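Walia Tabletop Recording Kit
Sold by Pivmont

A kit for recording task examples on two-arm benches. It covers a fixed overview view and a head view, with one shared clock. Arms and grippers are sold separately.

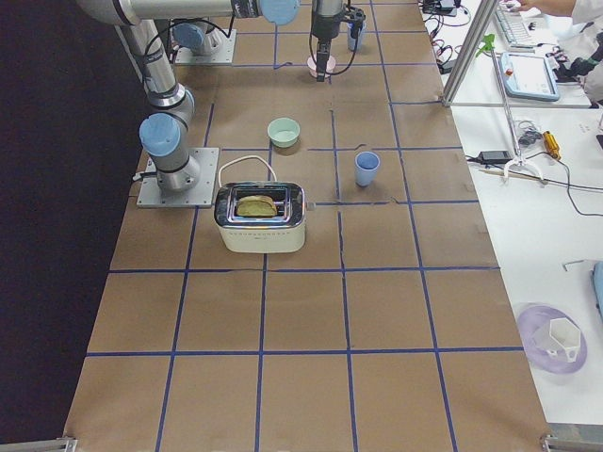 Kraft paper and tape grid, with cups, a bowl and a toaster
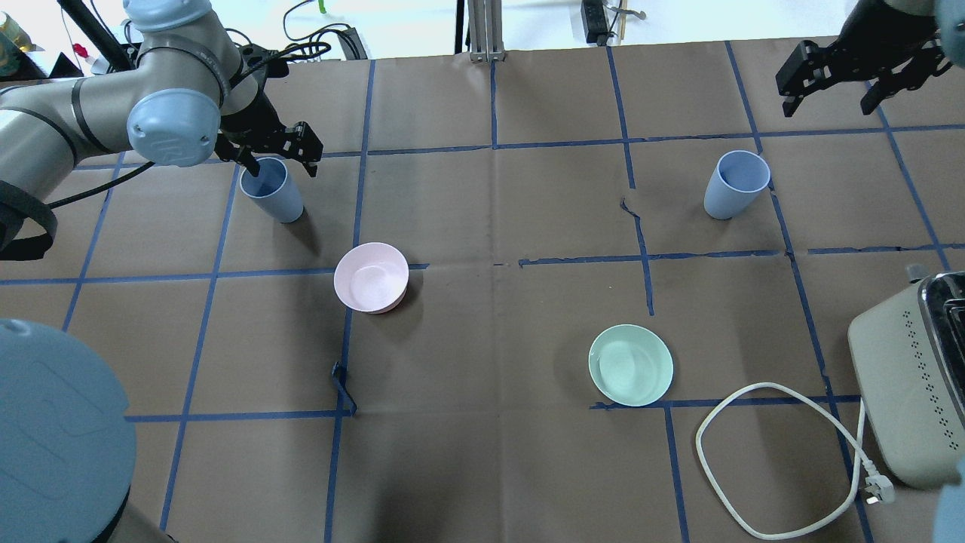

Eilidh Rankin writes that her team kept the grid and dropped the printed mats, and that new operators needed 10 practice runs before their episodes were worth keeping. She would like a longer paper roll.

In the kit
Paper roll, blue tape, 2 camera mounts, sync box, Jukus recording software

Storage: 2382 episodes at default settings
Export: one folder per episode, with joint positions and gripper state
Part number: 606
Next shipment: September

Tape and paper can be reordered separately. Kitchen items are not included.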